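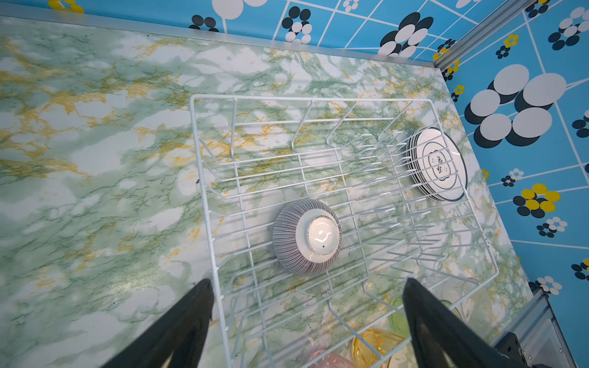 3.2 Planning the equipment budget

The purchase plan for the kitchen cell was prepared in July by Darcy Tipoki, before any hardware was ordered. We divided the costs into three groups: the arms with their grippers, the cameras, and the items which must be replaced during the study. The third group is often left out of published budgets, but in our case it changed the plan more than the first two.

For the arms we compared offers from Nekberg and Brulero. The Brulero offer was cheaper per arm, but the spare fingers were sold only in sets and the delivery time was 7 weeks. Nekberg could deliver single parts. We chose Nekberg and kept one complete wrist motor in reserve, so that a fault would not stop both arms - this reserve is counted in the total.

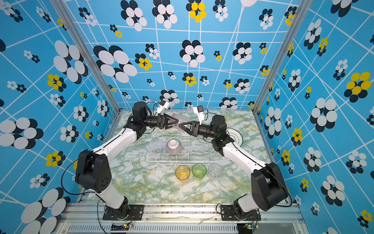
Figure 4. Bench with two arms on a common rail. The grippers hold a clear plastic cup above the dish rack.

Tasks in which two grippers share one object need both arms to be in good order at the same moment. For this reason we planned the service hours per pair and did not plan them per arm. The first estimate was 83 hours for the whole study, and it was later raised to 112 hours, mainly for camera mounting and cable checks.

Dishes and cups were budgeted as consumables. Their colour and pattern were left free, and the buyer was asked only to keep the sizes within the opening of the gripper. The rack was bought from Gallegos together with a second one of the same model. The total for this group was over 4 per cent of the full budget. In the Preltodau project, which had a similar bench, these items were paid from the general office account, and therefore a direct comparison of the two budgets is not possible.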